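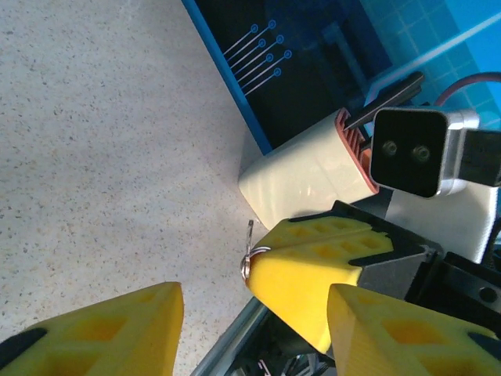 Blog > Moving House > Checklists

My walk-round checklist for a rented flat, with comments

December 14, 2020

We use cookies to make this site work and to remember your choices. Accept all | Manage settings

I've moved three times in Clalovby and each time I've sworn I'd do a proper safety check before the boxes came in. This time I did it! The flat is on Idberg, second floor, gas hob, one grumpy radiator, and I went round with a pen and the list below on the morning I got the keys. My notes are under each item, so skip those if you only want the list.

KITCHEN

1. Worktop sound, no cracks or lifted edges, nothing left near the hob that could catch.
OK. Speckled off-white top, all those tiny grey and brown dots, so you have to get your eye right down to it to find a crumb (or a crack). I ran my hand along the whole length and the only rough bit was by the sink.

2. Hob lights on every ring and the flame is blue.
Three rings fine. The back left took several clicks and then went up with a whoomph, which I did not enjoy. Reported to the agent, Matei Lettings, same day.

3. Gas safety record seen and in date.
Seen. They'd put it in the drawer with the takeaway menus — ask for it if you can't find it, you're meant to be given a copy.

4. Fire blanket on the wall, away from the cooker.
Not OK. It was on the wall all right, directly over the hob, so you'd have to reach through the flames to get at it. I've moved it next to the door.

5. Cupboard under the sink dry, pipes not weeping.
I put a sheet of kitchen roll under the bend overnight and it was bone dry in the morning. Cheap test, works every time.

ALARMS

6. Smoke alarm in the hallway, test button pressed.
Loud enough to set off next door's dog. Pass.

7. Carbon monoxide alarm in the room with the boiler.
There was one, but the date on the back had gone by. I bought a Britatero one and it went up with two screws. Check the date on yours, please, even if the little light is on.

ELECTRICS

8. Sockets tight to the wall, no scorch marks, no buzzing.
Bedroom socket behind the wardrobe is loose. I've put tape over it and it's on the agent's list.

9. Fuse box reachable and labelled.
Reachable if you're tall. The labels say "lights", "lights" and "other lights". I spent a happy half hour flicking them off one by one and writing new ones.

10. No extension lead plugged into another extension lead.
Guilty, for one evening, with the telly and the Christmas tree. Sorted now.

WINDOWS, DOORS AND STAIRS

11. Front door opens from the inside without a key.
Yes, it's a thumb turn. I wouldn't have signed otherwise.

12. Windows open, close and lock, keys kept nearby.
The bathroom one is painted shut. I had a go with a butter knife and gave up — agent's list again.

13. Stairs lit, handrail firm, nothing stored on the landing.
The light is on a timer and goes off after 17 seconds, and I can't get two flights up in that with shopping. I've asked for longer. Somebody's pram was on the landing but it had gone by teatime.

HEATING AND WATER

14. Radiators warm all over, valves turn.
The grumpy one in the lounge needed bleeding. Wear an old jumper.

15. Hot tap not scalding.
It was! I turned the boiler down a notch and it's fine for washing up now.

STILL TO DO

Back left ring, bedroom socket, bathroom window, stair timer. The agent reckons the lot will come to under £200 and it's all going on their bill. I'll go round again once the work's finished and tick off what's left.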